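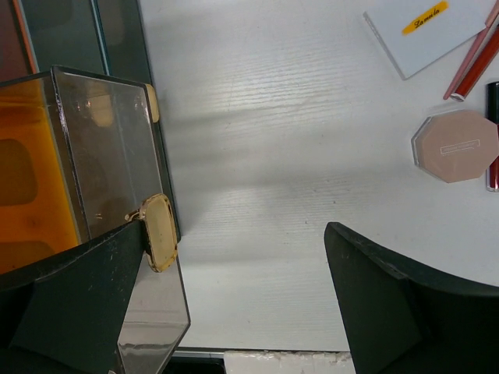

4.2 Waiting for the quiet hours

When we began reading the Nistisano forum we had expected most of the talk about server queues to be complaint, and a fair amount of it certainly was. What surprised us, and kept us reading well past the point where our coding scheme needed it, was how much of the rest was given over to planning. Players of Urncombe, the trading and exploration game whose community we followed, wrote to one another at great length about when to log in, which server to try first, how long to sit in a queue before giving up, and whether it was decent behaviour to leave a character parked in a crowded town overnight so as to be sure of a place in the morning.

Our main collection for this section is 3,048 posts, written by 693 different players in the weeks on either side of the August event. During that event a travelling market opened on each server for a short while and sold goods which could not be had at any other time of the year. Each market had room for a limited number of characters, and once it was full, latecomers were put in a queue that showed them their place but gave no idea of how quickly it was moving. The weekly counts of posts are plotted in Figure 2, in the section before this one, and the climb in the days before the market opened is plain enough there that we shall not go over it again.

We sorted the posts by hand. Saturnino Tejada and Diễm Hứa read the whole collection separately and then met to talk over the posts on which they had differed, many of which turned out to be jokes that one reader had taken seriously. Of the full set, 916 posts were marked as timing talk, by which we mean any post where the writer proposes, reports or asks for a good moment to play. A post could carry more than one mark, and a good many of the longer ones wandered from timing to prices to the weather and back again.

The early risers were the easiest group to recognise. They set alarms, compared time zones, and reported back before breakfast with the length of the queue and a few words on how the connection was holding up. Several kept this going for the whole of the event, although by their own account they had bought everything they wanted on the first morning. Their reports were thanked warmly and were often copied into other threads, sometimes with the time zone left off, which caused a certain amount of grief among players on the far side of the world who arrived to find the market at its busiest.

A second group, larger and rather less talkative, simply let the event go by. We had half expected to find resentment here. Some of it was there, especially towards players who held several places at once through second accounts, but the more common tone was an easy-going one. These players wrote that the market would come again next year, or that the hat was not so very nice anyway, and then stayed in the thread to cheer on the others.
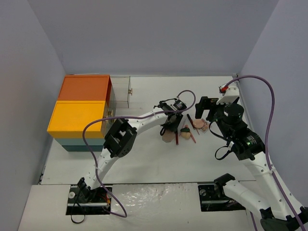
We also spoke to players directly, in 38 interviews held over voice chat or, where people preferred it, by typed message. These gave us something the forum could not, namely an account of what people were doing while they waited. Many had the queue open on one side of the screen and did the washing-up, or helped with homework, or played something else altogether. One long-standing member of the Shek guild told us that the queue was where she had got to know most of her friends in the game, there being so little else to do in it but chat. Another had written a small program called Kerngate, which played a bell when his turn was near, and he had shared it freely with anyone who asked. Opinion on Kerngate was divided. Some players saw it as no different from a kitchen timer, while others felt that a person who was not at the keyboard was not really waiting, and so had not earned the place.

This last argument ran on for many pages and was never settled. We found it useful all the same, for it brought out a view of fairness that players rarely put into words elsewhere. Waiting was treated as a kind of payment, and it had to cost the payer a little something in comfort or attention. The rules published with the game say nothing on the matter. We come back to it in Section 5, where the same idea appears in talk about gifts between guild members, and where the newer players turn out to hold it more firmly than the old hands do.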